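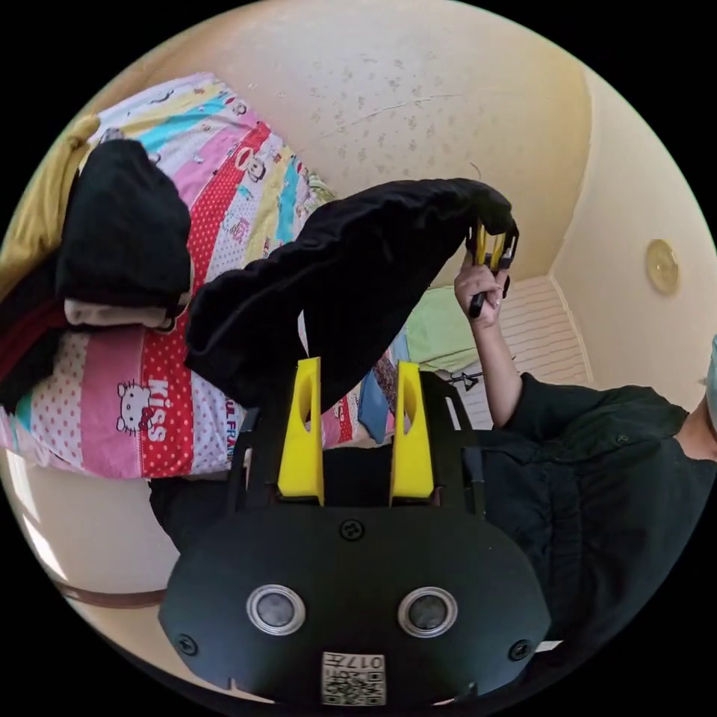 Changes to the Itico water metering service, effective July

The Itico building management group will move its 3,306 residential water meters from monthly manual reads to hourly automatic reads. The Fleritz and Puvotden districts switch first. Meters in the older Chatzigeorgiou blocks follow once their riser cabinets have been fitted with repeaters.

Each meter stores 1,000 hourly readings in local memory. If the radio link drops, the meter keeps recording and sends the backlog when the link returns. Readings are time-stamped at the meter, so a delayed upload does not shift usage from one billing period to the next.

Leak alerts use a fixed rule. A notice goes out when flow stays above zero for 24 consecutive hours and the total passes 200 gallons. Tenants with drip irrigation or a continuous humidifier feed should ask for a higher limit before the switch. The request form is on the billing page under Account Settings.

Rates do not change. The first bill after the switch will show two lines: usage up to the final manual read, and usage from the first automatic read. The two should meet at the same meter value. If they differ, send both numbers and the meter serial to the billing desk.

Rónán Fahy has updated the installer notes to cover the new valve position check. Installers should close the bypass before pairing a meter and record the register value to one decimal place. Notes dated before this change still list the old pairing sequence and should be discarded.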